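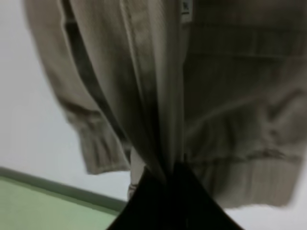 How to fold a light jacket with ribbed cuffs and hem

A bomber or similar short jacket is awkward to fold. The body is slippery or stiff, the ribbing pulls the hem in, and the sleeves are thicker than the rest. The method below makes a flat rectangle that fits a drawer or a shelf and can be lifted out without falling open. It suits cotton, polyester and thin twill. Padded jackets are better on a hanger.

You will need a flat, clean surface larger than the jacket laid out with its sleeves spread. A table is easier on the back than a bed, and the folds come out sharper on something hard. If the table is rough, put a plain sheet over it first.

Before you start

Empty all the pockets, including the inside one and the small one on the sleeve if there is one. Coins and keys leave marks in the cloth when they are pressed under other clothes.

Check the jacket is fully dry, especially the ribbing. The knitted parts are thicker and can still be damp an hour or two after the body feels dry. Turn the cuffs back and feel the inside.

Close the front. With a zip, stop 12 cm short of the collar so that the neck lies flat. With press studs, fasten every one except the top.

Step 1. Lay it out

Hold the jacket by the shoulders and give it one shake. Lay it face down with the collar away from you. If it lands in a heap, don't tug at the hem. Pinch the cloth at the middle of the back, lift it clear of the table and let the folds drop out, then lower it again from the bottom end first. Two goes will usually do it.

Step 2. Smooth the back

Work from the centre seam, or from the centre line if there is no seam, out to the sides with the flat of your hand. Go along the weave and not across it. The ribbed hem will still gather the cloth above it. This is normal. Leave the hem relaxed, as stretching it will make it go wavy in time.

Step 3. Fold the sleeves

Bring the right sleeve straight across the back, so that the side edge of the jacket comes in with it by a hand's width. Then turn the sleeve down at the shoulder so it runs parallel to the side and the cuff points at the hem. Do the same with the left. The sleeves should lie next to each other. If they overlap, you will have a lump in the middle, so open them out and take in less of the side.

If a cuff sticks out past the hem, fold it back up.

Step 4. Fold the body

For a shelf, fold the hem up to the base of the collar and turn the whole thing over. That is all it needs.

For a drawer, fold in thirds. Bring the hem up one third, press out the air with your forearm, then fold again so the ribbing ends up inside. Turn it over with the front facing up.

For a suitcase, fold in thirds as above but put a rolled T-shirt inside the last fold. It stops a hard crease forming across the chest.

Common problems

The jacket slides open. The lining is usually to blame. Fold on a cotton sheet and keep the number of folds low. A strip of soft tape round the middle also works.

The front bulges. The zip has buckled. Open it, lay the two sides flat and close it again before you fold.

There is a crease down one side. Hang the jacket in the bathroom while somebody has a shower, then smooth it by hand. If you iron it, use a low setting with a cloth in between, and keep the iron off the ribbing altogether.

Sizes and storage

The thirds fold gives a parcel that goes upright into the Citel 300 drawer box, and two will go side by side in the wider Pirihi basket. In a stack, put the heaviest jacket at the bottom and stop at four. Anything above that crushes the collars.

For storage over the summer, wash the jacket first and use a cotton bag. Plastic covers hold damp. We refold ours in April, along slightly different lines so the same crease doesn't set.

Skuncombe Home Pages, last checked August 2024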